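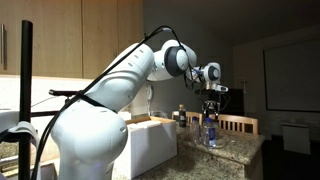
Granite kitchen worktop with a group of bottles.

Worktop

A worktop (also counter top, benchtop or, in older British usage, work surface) is a flat, horizontal surface fixed at standing height and used for preparing food and for other household or workshop tasks. In kitchens it is normally carried by base units and meets the wall at a splashback or upstand. The term covers the finished surface together with any backing board to which it is bonded.

History

Before fitted kitchens became common, food was prepared on a free-standing table, on the lid of a chest or on the draining board beside the sink. Larger houses had a separate scullery for wet work and a larder with a stone or slate shelf for keeping food cool. Continuous worktops spread in the first half of the twentieth century, when cupboards began to be made to matching heights and depths. Linoleum, enamelled steel and tile were all used as coverings until decorative laminates displaced them in most new housing after the Second World War.

Stone was for a long time confined to shops, dairies and pastry kitchens. Diamond-tipped saws and cheaper sea freight brought it into ordinary homes towards the end of the century.

Materials

Laminate worktops consist of a printed paper layer set in resin and pressed on to chipboard. They are light and can be cut on site with hand tools, but the core swells if water enters a joint or an unsealed cut-out.

Solid timber, usually beech, oak or iroko, is made up from narrow staves glued side by side. It moves with changes in humidity and is fixed through slotted brackets so that it can expand across its width. Regular oiling is required, especially near the sink.

Granite, in the trade sense, includes true granite as well as gabbro, gneiss and other hard crystalline rocks. It resists scratching and tolerates hot pans better than laminate, though sudden local heating can crack a slab at a weak point. Most types are slightly porous and are treated with a penetrating sealer. Marble and limestone are softer and are etched by acids such as vinegar and lemon juice.

Engineered stone is made from crushed mineral bound with resin. Cutting it dry releases fine silica dust, a recognised cause of lung disease among fabricators, and some countries have restricted or banned high-silica products for this reason.

Stainless steel is standard in commercial kitchens. It can be welded into a single piece with the sink and withstands strong cleaning agents, but shows scratches and is noisy unless backed with board.

Dimensions

Timber and laminate tops are commonly supplied 40 mm thick. Stone is often thinner, and a 19 mm slab may be given a built-up front edge so that it appears heavier. The top normally projects a short way beyond the cupboard doors, and a drip groove is cut or moulded on the underside of the overhang.

Working height is a compromise between users. In a study of domestic kitchens, Georgiou and Golob measured the surfaces in more than 70 households and found that the height had usually been set by the base units supplied, with adjustable legs left at their factory position. Lower sections are sometimes provided for kneading dough or for seated work.

Fabrication and fitting

Stone tops are cut from a template taken after the base units have been levelled and fixed. The template may be of thin board or may be recorded digitally. Openings for sinks and hobs are cut in the workshop where possible, with rounded internal corners to reduce the risk of cracking. Narrow strips in front of and behind an opening are the weakest parts of the slab and may be reinforced with a steel rod set in resin.

Joints between slabs are filled with coloured epoxy or polyester adhesive – the former is slower to set but less prone to yellowing. A gap of at least 2 mm is generally left at the wall and closed with flexible sealant or covered by the upstand.

See also

Draining board
Fitted kitchen
Splashback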